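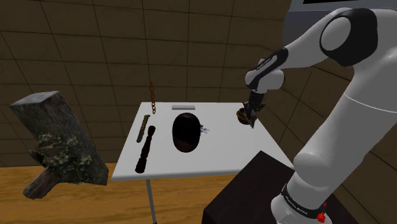
I put off buying a salad spinner for years, mostly out of stubbornness, and shook my lettuce dry in a dish towel over the back step like my mother did. Then in October my neighbor Callum Bellamy handed me a huge bag of kale from his garden, and the towel gave up on me. So I ordered the Gerodora, the large one, and I've used it nearly every day now for 2 months.

I love it! It has a pull cord instead of a pump (my old roommate's pump always stuck), and about 15 good tugs will dry a whole head of romaine. Dressing clings to the leaves the way it should, and my lemon tahini doesn't slide to the bottom of the bowl anymore. I've also done parsley, mint, a batch of rinsed chickpeas, and some shredded zucchini, though the zucchini sneaked through the slots and I was picking green bits out of the basket until bedtime.

A few grumbles. The lid holds water in its rim no matter how you tip it, so prop it up on its side overnight. It's also big. Mine lives on top of the fridge, next to the bread tin. And the cord is a little short if you have long arms, as my husband keeps telling me.

I looked at the Plevesix too, which is cheaper and folds flat, but the one at Aswood's on the display shelf wobbled when I spun it. If you only make salad for one, it might be plenty. For a family that eats greens by the armful, get the Gerodora in the large size, and rinse it right after you use it.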